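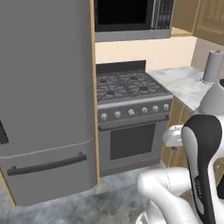

Evaristo Fabbri wants the Ersoy controller gone from the kitchen runs by New Year. His word for it was "mushy," and he said the Stuleo box feels better on every pull task he's tried, freezer drawer included, so why keep paying for two. Fair question. Short answer, we're not done comparing.

Where it stands as of Dec 23, 2025. Same simulated kitchen for both controllers, same white arm, same start pose by the range. Five tasks: fridge door, freezer drawer, oven door, microwave, stove knob. 2,000 episodes per controller, 60 seconds cap on each one. Ersoy set finished. Stuleo set still going, the queue at Calosstead got bumped twice last week and we lost a night.

What we've got so far:

Drawer and oven door, Stuleo ahead. Long bar handles, easy to get hold of, the arm just has to pull straight and not fight itself. Ersoy overshoots and then hunts.

Knobs, the other way round. Stuleo slips off the round ones alot. Could be the wrist gains, could be the friction value we typed in back in the spring and never touched again. Checking.

Microwave, both bad. Reach problem more than a controller problem, base probably needs to move over. Don't read anything into those numbers yet.

Grippers: still the Skindari two-finger for everything. Wider pads are modeled but not in this batch, please stop mixing them in. Three people did. Those runs are tossed.

To do before the break: rerun knobs with new friction, log the seed (!!), and save the wrist camera views, not just the overhead. If your running anything overnight put your name on the job.

Full table in the January issue. Evaristo gets first look.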